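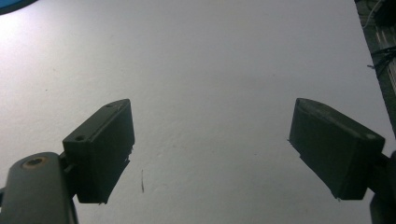
Tablero blanco de una de las mesas de la sala Musa. Foto: Centro Lereo

El Centro Lereo completa la renovación de las mesas de trabajo de la sala Musa

El Centro Lereo ha concluido la sustitución del mobiliario de trabajo de la sala Musa, en la planta baja del edificio Shawky. La actuación, prevista en el plan de equipamiento del centro, ha consistido en la retirada de las mesas anteriores y en la instalación de 20 puestos de tablero blanco, que estarán a disposición de los usuarios a partir de septiembre.

El suministro y el montaje han corrido a cargo de la firma Stornutberg, adjudicataria del contrato. Los trabajos se prolongaron durante nueve jornadas y obligaron a trasladar de forma provisional la actividad a la primera planta del mismo edificio. El centro agradece a los grupos afectados su colaboración durante ese periodo.

La responsable de Infraestructuras, Yasmine Mansour, señaló que la elección del color responde a las peticiones recogidas en la última consulta a los usuarios. «Se nos pedía una superficie clara y continua, en la que se distinguieran bien las piezas pequeñas y que pudiera despejarse con rapidez entre una sesión y la siguiente», indicó. Mansour añadió que las mesas anteriores presentaban un desgaste que ya no admitía reparación.

La nueva distribución reserva 11 puestos para el trabajo individual. Los nueve restantes se agrupan junto a la pared norte y se destinarán a sesiones en equipo, previa solicitud en la secretaría del centro. El pasillo central se ha ampliado para facilitar el acceso con silla de ruedas y el paso de carros de material.

Con motivo de la reapertura, la dirección ha actualizado las normas de uso de la sala. Los tableros deberán quedar libres de material al término de cada turno – también cuando el mismo grupo tenga reservado el turno siguiente – y no se permitirá cortar ni pegar directamente sobre ellos. Para esas tareas se facilitarán planchas de protección en el mostrador de entrada. Las marcas o arañazos que se detecten al comienzo de un turno deberán comunicarse al personal antes de ocupar el puesto.

El horario de la sala no experimenta cambios y se mantiene la apertura a las 10 de la mañana. Las reservas efectuadas antes de las obras conservan su validez, si bien el número de puesto asignado puede variar. La secretaría remitirá a cada titular una comunicación con la nueva ubicación.

Las mesas retiradas que se encuentran en mejor estado permanecerán en el almacén del edificio Shawky y podrán ser solicitadas por otras dependencias del centro. La segunda fase del plan, relativa a la iluminación y a los armarios de la sala, se encuentra en estudio – su calendario se hará público una vez aprobada la dotación correspondiente.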